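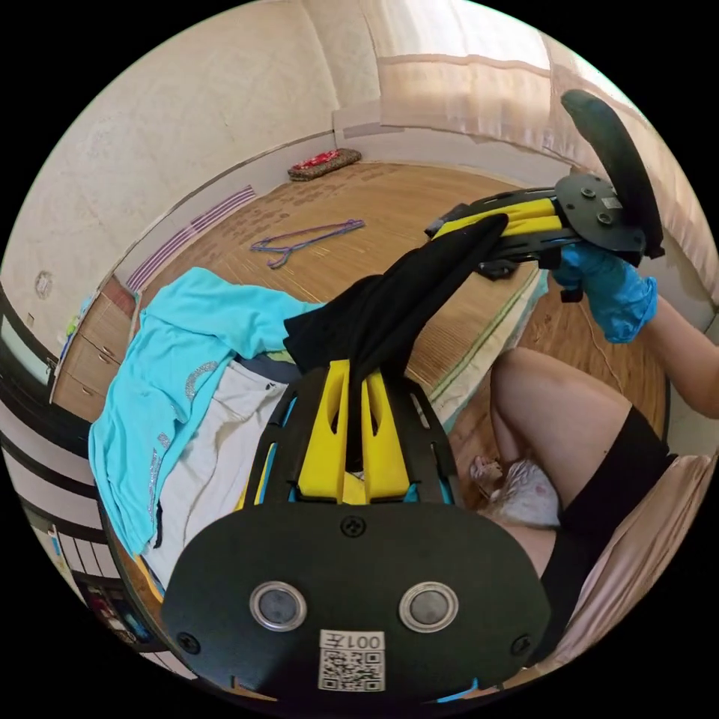
Black cotton fading to brownish gray - how do I stop it?

posted by lultenitz_loft, 2 August 2023

I love black T-shirts (I own far too many!) and I'd love them to stay black. My oldest favorite is 100% cotton and it's gone a sad rusty gray at the shoulders and along the hem. I wash at warm with regular powder and hang everything on the balcony. Is it the sun, the detergent or the water? And can I bring the old one back, or is it a rag now?

hemline614

Oh, don't make it a rag yet! Faded cotton takes dye beautifully. Wash the shirt first with no softener, then use a dye meant for cotton and keep it moving the whole time or you'll get blotches. Two warnings - the stitching is often polyester, so it may stay the old color, and any print will look different against the fresh black. I redid three shirts in May and I'm still thrilled with them.

For keeping the others dark: cold water, inside out, short cycle, liquid detergent made for darks. Powder can leave pale streaks in cold water. And dry them in the shade! Rusty shoulders sound like sun to me, that's the part facing up on a hanger.

Gashaw

vinegar in the rinse. my aunt in Husarberg swears by it, never tried it myself

lultenitz_loft

Thank you both! Moved the drying rack indoors this morning and I'm off to buy dye. The hem has a bit of white thread in it, so I guess I'll find out what that's made of.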